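The Chore Gap: An Evening With an Engineer Who Still Folds His Own Shirts
23 December 2025

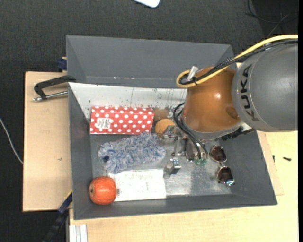 Ask in Dernitz whether a machine can tidy up yet and the answers come quickly. Not mine, it can't, was the verdict of a woman at the next table in the canteen, who had overheard the question and went back to her soup.

The engineer I had come to see took it well. He has spent four years at Plidbridge teaching arms to take things out of bins, and he asked me to leave his name out, on the grounds that his mother reads this site and believes he is further along.

"Picking is the good news," he said. "Give me a bin of mixed stuff, a box, some fruit, a pair of sunglasses, and I'll have a decent go at it. A box is lovely. A box has sides."

And the fluffy things?

"A duster is a different conversation." He stirred his coffee for a while. "You close two fingers on it and you've got hold of something. Whether it's the duster or just its hair, you find out on the way up."

His team ran 1,295 picks in February, and 140 of them ended with the object back where it started or somewhere worse. He thinks of that as a fine month. I mentioned that if I dropped one plate in ten while emptying the dishwasher, I would be asked to leave the kitchen. He said that this was more or less how his sister had put it.

On the shop floor the sums look kinder. Kinnunen, the mail-order house down the road, wants 200 items an hour out of returned goods, and the team can manage 80 when the mix is bad. "But it'll do 80 at three in the morning," he said, "and it won't ask for the radio on." Someone still has to come by and untangle whatever has wrapped itself around whatever else. That person, he admitted, is usually him.

So when does one of these arrive in my apartment to deal with the hall closet?

He looked at me the way a plumber looks at an old boiler. The arm weighs more than my couch, he explained, and it likes to be bolted down. It also likes someone to have decided beforehand what counts as stuff and where stuff goes -- a question my household has never settled.

"Onmont says two years for the home," he said. "They said two years when I started."

He had to leave at six. There was laundry in the machine, and it needed hanging up.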